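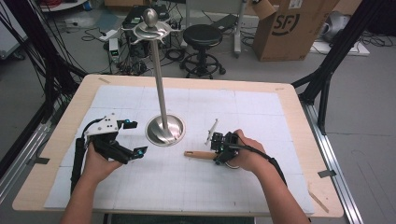 June 24, 2026

Notebook, kitchen tools task, Beder cell. Written up by me, Viorica's numbers added at the end of the afternoon.

Goal for today was to get the hanging task to the point where anyone in the class can sit down and record it without asking one of us what to do. The task is the same one we settled on in the proposal: take a utensil with a wooden handle, bring it to the steel stand, hang it on the ring. Two hands, one gripper each. Left hand steadies the stand, right hand does the hanging.

Started by reading back what we had. Total on the drive this morning was 897 episodes across all tasks, and 242 of those are hanging. The proposal says 500 for hanging, so we are short of half. The other tasks are in better shape and I don't want to touch them until this one catches up.

Setup notes, so I don't have to work them out again:

- Grid mat stays on the table. Mahmoud tried without it and the stand's base slid whenever the left gripper touched the pole.
- Stand goes near the middle of the mat. Move it a few squares between episodes, any direction, but keep it inside the tape.
- Clear slack in both cables before starting. The left one wants to curl back toward the wrist.
- Strap on the left gripper one hole tighter than feels right. It creeps.
- Stool pushed back. We record this one standing.

The stand is the cheap one from Meijer. It is polished all over, and I was worried about that from the start because the base picks up the ceiling lights and both hands. First training run in the spring had trouble finding the ring, and I blamed the reflections. Viorica thinks it was the calibration. We have not settled it. She wants to put matte tape on the base for a batch and compare. I said fine, but only after we have the full count on the bare stand, otherwise we end up with two half sets.

Recording went slowly for the first hour. The trouble is the approach. If you grab the handle in the middle, the end of the utensil swings and you have to fix it in the air, and then the episode has a long wobble in it that we will have to trim. If you grab it close to the hanging hole there is no room left between the fingers and the ring. Mahmoud's grip is about a third of the way down from the hole and his episodes are clearly the cleanest, so that is the rule now. I marked two of the handles with pencil. Pencil rubs off, need something better.

Second problem was the ring turning. It isn't fixed tight to the pole on our stand, so a light push with the right hand spins it and the arm you were aiming for moves off. Left gripper on the pole does not help with that, it only stops the base from going. We tried holding the ring itself with the left fingers. Works, but the left hand then covers the hook from the head camera. In the end I tightened the ball at the top by hand and that was enough for the rest of the session. Check it at the start of every session. Put this on the card.

Skedo dropped out 4 times. Same thing each time: the recorder says it is running, the left stream stops, and you only find out when you save. Soliman's guess is the cable, mine is the hub. Swapped the cable after the third and it happened again, so I am leaning to the hub, but one more dropout is not much to go on. Those episodes are thrown out and not counted anywhere. Until it is fixed, look at the left preview before pressing save.

Also lost time to the tracking markers. The lower one on the left gripper had lifted at one corner. Pressed it back down and re-ran the check, and the offset came back inside the limit. If it lifts again, replace it, don't glue it. We found out in December what glue does to the fingers.

For the class:

Viorica will take the first group through it. I would like each pair to do ten practice runs that don't get saved and then go straight into recording. Last time we let people choose when to start and they all practiced for far too long. One person records, the other watches the preview and calls out if the handle leaves the view. Swap at the break.

No talking to the person recording except for that. It sounds strict but the pauses show up in the data.

Question from Viorica, copied here so it doesn't get lost: do we count an episode as good if the utensil hangs but is still swinging when the recording stops? I have been counting them. She has not. We need one rule before the class touches it. My suggestion is wait until it is still, then release the trigger. She will look at how much longer that makes each episode.

Dustlow upload is set to run overnight. It failed on the folder name last time (a space in it), so I renamed everything with underscores and changed the template to match.

To do:

Hub from the other bench, try it in place of ours
Better mark for the handles
Card for the table: cable slack, strap, ball on top, left preview
Agree the swinging rule
Ask Mahmoud for his notes on the grip, he has a sketch
Spare markers, we are down to the last sheet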